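Notebook, bay 2, teleop and hand-guided demos
October 17, 2020
Zulema Figueroa

Continuing from the September entries on cloth. The aim for this block is to get the black clothing demos to the point where Vinon can train on them without someone cleaning every file first. The light items went fine last month. Dark on dark is the part we kept putting off.

Setup as it was when I started: two arms, wrist cameras on both, leader handles on the bench with the Totura controllers. Firmware on the controllers is the one Irer sent in September, not the newer one. I tried the newer one for an hour before lunch and the right handle drifted with my hand off it, so I went back. Logging at the usual rate, and both camera streams saved with the joint data.

First job was the rest pose. When the operator lets go of both handles the arms return to a parked position, and the old position had them too close together. From the wrist camera you get mostly the other arm and very little floor, so an operator working from the camera view has nothing to judge distance by. I moved the left arm by hand, saved the pose, moved it again, saved again. Five tries before I liked it.
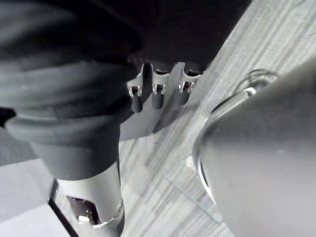
ARM-TO-ARM CLEARANCE

The strip of floor between the silver bracket and our gripper housing is the number to watch at low positions. The three prongs on the bracket are what I worry about. They stand up from its upper edge, and the cables looping over the top of the housing are the obvious thing for them to catch if one arm comes down while the other is turning. I set a soft limit of 120 mm between the two housings. The software slows both arms inside that distance and stops them at 100 mm. Operators will feel it as the handle getting heavy. Tell new people about this before they start, or they push through it and the demo has a jerk in the middle.

The padded cover on the limb has enough slack that it should not pull at full bend, but I would like Gruber's opinion on whether the folds can reach the bracket. I left a note for them.

Clear sheet on the floor: leave it or take it up, but pick one for the whole block. It brightens the streaks under it and bends them a little, and I don't want it in half the demos.

DEMOS, HAND GUIDED

I started with hand guiding to get the path right before going to the handles. Gravity compensation on, one hand on the forearm and one near the wrist. Approach from above, fingers open, down until the cloth starts to move, close, wait, lift. The wait matters more than I thought. If I close and lift in one motion the top layer comes up and slides out of the fingers. With a short pause it holds better.

The trouble with hand guiding is my own arm getting into the overhead camera. I stood on the far side for the later ones and reached across, and my shoulder did not like it. I kept eight of these as path references only. They are marked "guide" in the file name and should not go into training.

DEMOS, HANDLES

Switched to remote control after the break. Speed cap at 600 mm/s at first, which is fine in free air and too fast near the pile. I put a second cap on the last part of the approach and it became much easier to stop before pushing the whole heap sideways.

Picking out one garment from a black pile by camera alone is hard. The creases show only as a faint gray sheen, and everything below the top layer is shadow. I found myself going for whatever fold had a highlight on it, and the policy will learn to do the same. Not sure that is bad. It may fail when the lights change, so we need a set with the lamps in a different position.
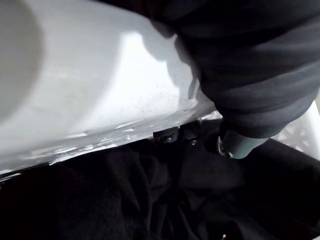 Finger at the lower end of the dark fabric, pile underneath, basket wall at right.

Views like this are the reason I want the exposure fixed. The white housing is bright and takes up a large part of the picture, and the automatic setting follows it. I turned auto exposure off and raised the value by hand until the folds came up, and let the white plastic blow out. We don't need detail on the plastic.

While looking at that I noticed the lower rim of the housing is scuffed, with streaks where the finish looks scratched or chipped, and there are dark specks over the middle of it. I have not checked whether it is dust or something in the surface. Wipe it down before the next block and look again. If the rim is flaking, it should be dealt with before we do any light-colored cloth.

Labeling: I used the start and end pedal for each pick. Twice I hit the end pedal early, with the cloth still in the air. Both are flagged. The total for the cloth set now stands at 1,290 demos counting the September ones, before the flagged ones come out.

Things to change in the handle mapping:
Wrist roll is too sensitive. Small hand tremor shows up at the fingers. Try halving it.
Grip trigger needs a firmer stop at closed. I kept squeezing after the fingers had already closed.
Clutch button is under the thumb and easy to press by accident on the left handle. Move it.

Left to do: second lamp position, copy the new rest pose to the other station, ask Irer about the drift on the newer firmware and send them the log. Files are on the shared drive under cloth_dark. The pose file is in the same folder, and the old one is still there with "_old" on the end in case anybody needs to go back to it.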